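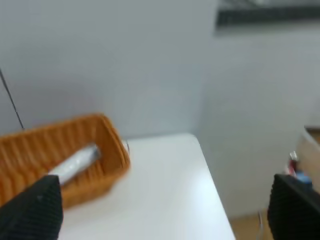 Ticket 1469
Product: Clestau squad and contracts module
Reported by: Ravik football club, first-team office
Status: closed

Player contracts with an option year are showing the wrong end date on the squad list. The player's own page is right. It affects the first team and the under-21s, and it began after the February update.

09:40 Asked the club for an export of the squad list. Received, 237 rows including loans and former players.

10:15 Compared the export with the player pages. All the wrong rows have an option held by the club. The list adds the option year as soon as it is entered, even when the box for "taken up" is not ticked. Options held by the player are not affected.

10:50 Tried a rebuild of the list on the test copy. No change.
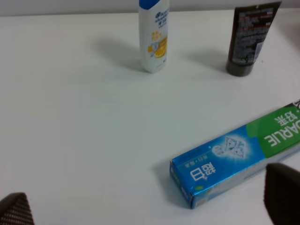
Page 2

11:30 Passed to Derudon, who look after the contract tables. They confirmed the list reads the last possible date instead of the current one. The transfer window report uses the same field, so the club was told not to send that report to agents for now.

13:05 Fix loaded on the test copy. Checked 15 players by hand against the signed contracts. Dates match on both screens.

14:20 Fix loaded on the live system. The club reports that the goalkeeper on loan at Janssen still shows the old date.

14:35 Loan records are kept in a separate table and need a manual refresh. Done from Settings, Loans, Refresh dates. The club confirms the date is now correct.

The transfer window report can be used again. Any copy saved before 14:20 should be deleted and run again.

Last updated: 15:10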